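Merkport Neighbors Help Board
Home and Laundry > Washing

My T-shirts come out of the wash smelling fine, then stink after ten minutes of wearing. What am I doing wrong?

Posted by plernska_porch
Wednesday, January 7, 2026

Okay so this is a little embarrassing but here goes. I have maybe a dozen everyday T-shirts, mostly cotton and a few of those cotton-polyester blends, and they come out of the washer smelling like nothing at all. Great! Then I put one on, walk to the bus, and by the time I sit down there's this sour smell coming off the underarms. I shower every day and I've switched deodorants twice.

I wash on cold, quick cycle, one and a half caps of detergent plus softener. The washer is an Itik front loader that came with the apartment. It started back in June and I figured it was the heat, but it's January now and my bus stop is freezing, so there goes that theory. Do I have to throw them all out?

bhardwaj_st_basement
Don't throw them out! I went through this exact thing and it was the softener. It leaves a coating on the fabric, the coating holds on to body oil, and then the smell wakes up as soon as you get warm. The blends are worse than the plain cotton, at least mine were.

What I did: stopped the softener completely, cut the detergent down to half a cap (I know, it feels wrong), and ran the shirts on the warmest setting the tags allowed, on a full-length cycle. The quick cycle on most front loaders hardly rinses. For the really bad ones I soaked them overnight first in a bucket of warm water with a scoop of oxygen bleach, the powder kind, and turned them inside out. Two of mine needed a second soak. One gray one never came back and is now what I wash the car with.

Also clean the machine. Pull back the rubber gasket on the door and look underneath — bring a paper towel and be brave. Then run it empty on hot.

rinse_and_repeat9
just buy new shirts, they're like 7 bucks a piece at the outlet

slowcycle
Agree with the first reply on nearly everything, but I'd add drying. I used to leave the wet load sitting in the drum till after supper and then wonder why it all smelled like a pond. Now it comes out right away, and anything I care about gets spread flat on a cloth on the big table, with the sleeves pulled out so the underarms get some air. Takes longer than a hanger but the shoulders keep their shape. My dryer is a 400 dollar secondhand thing that cooks everything, so I don't miss it much.

Don't mix vinegar and bleach, by the way. I've seen people on here suggest both in one load and that makes a gas you don't want in your laundry room.

A blue-gray tee of the kind I mean is in the second one: 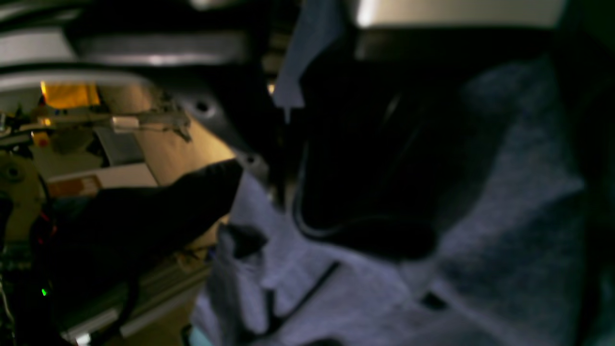
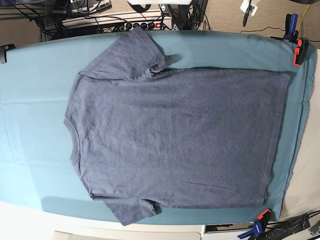 plernska_porch
Thank you both, starting a soak tonight! Can I put the shirts with printed logos in the oxygen bleach too, or will it wreck the print?

slowcycle
Most prints hold up fine if the water is warm and not hot, but keep those to an hour or two and turn them inside out first. If a print is already cracking, leave it out of the bucket and just wash it without softener a few times.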